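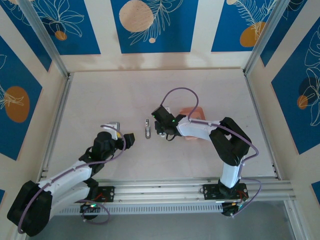

Home | Techniques | Tools | Templates | Supplies | Contact

Heat Embossing a Slimline Card Front

Print this page | E-mail this page

This tutorial covers a single-color embossed panel on smooth cardstock, using a clear acrylic stamp, pigment ink and fine-grain powder. The finished panel measures 102 mm by 197 mm and is glued to a folded base cut slightly larger. The same steps apply to smaller panels. Coated papers and vellum behave differently under heat and are not covered.

Materials

Smooth white cardstock for the panel (Tanui heavyweight was used for testing)
Cardstock for the base, any color
Clear stamp with solid lines, no fine stippling
Slow-drying embossing or pigment ink pad
Embossing powder, fine grain (Julamow no. 866, matte black)
Anti-static powder bag
Heat tool with a narrow nozzle
Small dry paintbrush, size 0 or 1
Scrap paper folded in half and reopened
Wet glue or double-sided tape

Do not substitute dye ink. It dries into the paper before the powder can stick to it, and the image comes out broken.

Cutting and preparing the panel

1. Cut the panel to size with the grain running along the long side. To find the grain, bend the sheet gently in both directions without creasing it. It bends more easily parallel to the grain.

2. Rub the anti-static bag over the entire face of the panel, including the corners. Tap the panel edge on the table to drop the excess.

3. Handle the panel by its edges from this point on. Skin oil holds powder, and fingerprints melt into the surface along with the image. 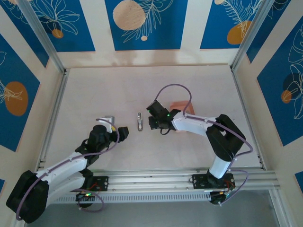
4. Place the panel face up on a thin foam mat. Put the stamp face down on it and check the margins with a ruler, then lift the stamp with the acrylic block. If you use a stamping platform, close the lid to pick up the stamp.

Stamping and powdering

5. Ink the stamp with light taps of the pad. The surface should look evenly wet with no pooling between the lines.

6. Press straight down. Hold for a slow count of 4 and lift without sliding. Do not rock the block.

7. Move the panel to the scrap paper. Pour powder over the whole image at once, more than seems needed.

8. Tilt the panel so that the powder runs across every line, then tip it off onto the scrap. Flick the back once with a fingernail.

9. Check the background at a low angle to a lamp. Remove stray grains with the dry brush. They cannot be removed after melting.

10. Pour the unused powder back into the jar along the fold of the scrap paper. Close the jar before turning on the heat tool.

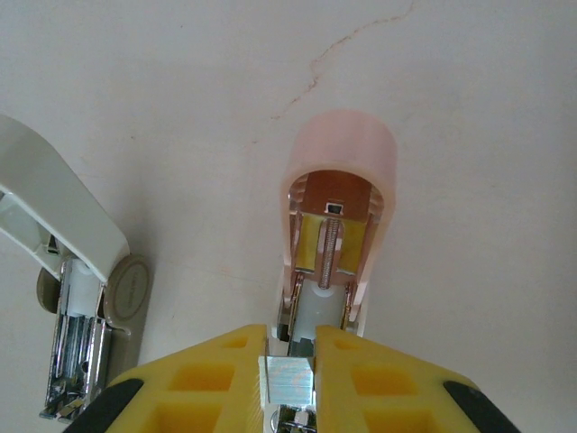
Finlay Lindsay adds that on long panels it is safer to powder the image right after stamping and leave the brushing for later, as the ink at the far end can start to dry in a warm room. Brushing can wait several minutes. Powdering cannot.

Melting the powder

11. Run the heat tool for ten seconds, pointed away from the card, so that the air is fully hot before it reaches the powder. A tool that starts cold over the panel blows loose grains around.

12. Hold the panel at one corner with a wooden clothespin. Heat from underneath first, keeping the nozzle a finger's length away.

13. When the first section turns glossy or smooth, move on to the next. With matte powder the change is harder to see: watch for the grainy look to disappear.

14. Finish from above with one quick pass. Stop as soon as the whole image has melted. Overheated powder sinks into the paper and looks oily at the edges.

15. Let the panel cool flat under a clean sheet of copy paper and a book.

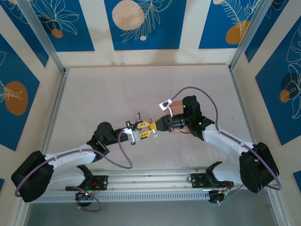
Two arms, the left gripper open.

Mounting

16. Score the base with a bone folder and fold it with the grain. If the panel has kept a slight curl, roll it gently the opposite way over the table edge with the image facing out.

17. Apply glue in a thin line a few millimeters inside the edge, plus a zigzag through the center. Line up the top edge first and lower the rest.

Common faults

Gaps in the lines: too little ink, or the wrong type of ink. Specks in the background: the anti-static step was skipped. Bumpy surface: underheated, and can be reheated once. Warped panel: heated too long in one place, or paper too thin.

See also: Stovdale Gatefold Template, Lultovier Envelope Liners

Contact | Copyright Julamow Paper Techniques. All rights reserved. | Back to top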